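Pupitres, tableaux et mobilier de présentation : vos questions, nos réponses

Cette page rassemble les questions reçues par courriel et au comptoir. Elle est tenue par Soledad Gaete, qui achète du mobilier de salle depuis assez longtemps pour se méfier des fiches produits, y compris des nôtres. Dernière mise à jour : 29 octobre 2019.

Un tableau blanc mobile est-il vraiment mobile ?

Ça dépend de ce que vous appelez mobile. Il a des roulettes, donc il roule sur un sol lisse et plat. Sur une moquette épaisse, une barre de seuil ou un carrelage à joints larges, il faut être deux, un à chaque montant. Le modèle Skevon pèse 36 kg sans accessoires. Si votre bâtiment n'a pas d'ascenseur et que les salles sont réparties sur plusieurs étages, prenez un tableau fixe par salle. Le catalogue dit le contraire, je sais.

Que signifie « surface garantie à vie » ?

Pas grand-chose tant que vous n'avez pas lu les conditions. La garantie couvre le décollement de la surface et les défauts d'émail. Elle ne couvre ni les rayures, ni les traces de feutre permanent, ni les chocs sur les angles, c'est-à-dire ce qui arrive en pratique. Demandez le texte complet avant de commander. Un vendeur qui ne peut pas vous l'envoyer ne l'a probablement jamais lu.

Tôle émaillée ou tôle laquée ?

Émaillée pour un usage quotidien, laquée pour une salle qui sert de temps en temps. La laquée coûte moins cher et s'efface très bien la première année. Ensuite elle garde un voile gris que les produits nettoyants atténuent sans l'enlever. J'ai essayé la plupart des sprays « rénovateurs » du marché et je n'en vends aucun.

Le tableau pivotant tient-il en place quand on appuie dessus ?

Avec les molettes bien serrées, oui, dans la moitié haute. Si vous écrivez tout en bas en appuyant fort, le panneau bouge un peu, et il bougera davantage quand les rondelles auront vieilli. Le Jerkenside possède un loquet en plus des molettes. C'est le seul de notre gamme que je conseille pour une salle de cours.

Puis-je monter le tableau seul ?

La notice du Jerkenside annonce une personne. Comptez-en deux. Le piètement ne pose aucun problème, mais la pose du panneau sur les axes demande de tenir une plaque large à hauteur d'épaule tout en vissant de l'autre main. Les clés sont dans le carton. Gardez-les, les molettes se resserrent de temps à autre.

Vos tableaux sont-ils fabriqués par des robots ?

On nous pose la question depuis que le mot « robotisé » figure sur les étiquettes. Jörg Wegener, qui suit les fournisseurs chez nous, répond toujours la même chose : une étape automatisée dans un atelier ne dit rien de la qualité du tableau livré. Le découpage d'une tôle peut être impeccable et le cadre monté de travers juste après.
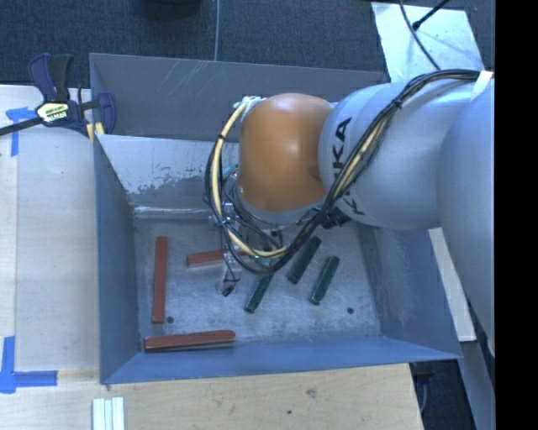

Bras robotisé KUKA au-dessus d'un bac métallique.

Regardez plutôt les angles du cadre, la planéité du panneau (une règle posée en diagonale suffit) et le jeu des roulettes. Ce sont des choses que vous pouvez vérifier vous-même en salle d'exposition, sans nous croire sur parole.

Les aimants tiennent-ils sur tous les modèles ?

Sur tous ceux à surface en tôle. Pas sur le tableau en verre Wondon d'entrée de gamme, qui n'a pas de plaque arrière en acier. La version dite magnétique en a une, mais il lui faut des aimants puissants, vendus à part. Un aimant ordinaire glisse avec la feuille. Ajoutez leur prix au devis avant de comparer.

Faut-il acheter le kit d'entretien ?

Non. Un chiffon microfibre et de l'eau tiède suffisent pour l'usage courant. Le kit Yáñez contient deux flacons, un effaceur et des recharges de feutre. L'effaceur est correct. Pour le reste, vous payez surtout la boîte.

Quelle hauteur choisir ?

Le Jerkenside se règle de façon que le bord inférieur du panneau soit au plus bas pour les enfants et les personnes assises. Les autres ont une hauteur fixe. Attention, la hauteur indiquée dans les catalogues est presque toujours celle du haut du cadre, et l'acheteur croit lire celle de la zone d'écriture. Posez la question par écrit.

Passe-t-il par une porte standard ?

De face, jamais. De profil, oui, à condition de tenir compte du piètement, plus profond que le panneau. Mesurez aussi le couloir : c'est en tournant que ça coince. Nous reprenons les tableaux qui ne passent pas, mais le transport retour est à votre charge.

Pourquoi le prix du site diffère-t-il de celui du catalogue papier ?

Le catalogue est imprimé en juillet et les tarifs changent ensuite. Le prix du site fait foi. Le tableau laqué simple face est à 152 euros hors taxes, livraison au pied du bâtiment. La montée en étage est une option, et « livraison gratuite » ne l'a jamais comprise, ni chez nous ni ailleurs.

Les avis clients sont-ils fiables ?

La plupart sont écrits dans la semaine qui suit la réception, quand tous les tableaux sont blancs. Je lis d'abord les plus anciens, et ceux qui parlent des roulettes.

Ma question n'est pas dans la liste.

Écrivez-nous par le formulaire de contact en précisant le modèle, le type de sol et le nombre d'étages. Soledad ou Jörg vous répondra. Pour une pièce manquante, joignez la page de la notice où elle figure.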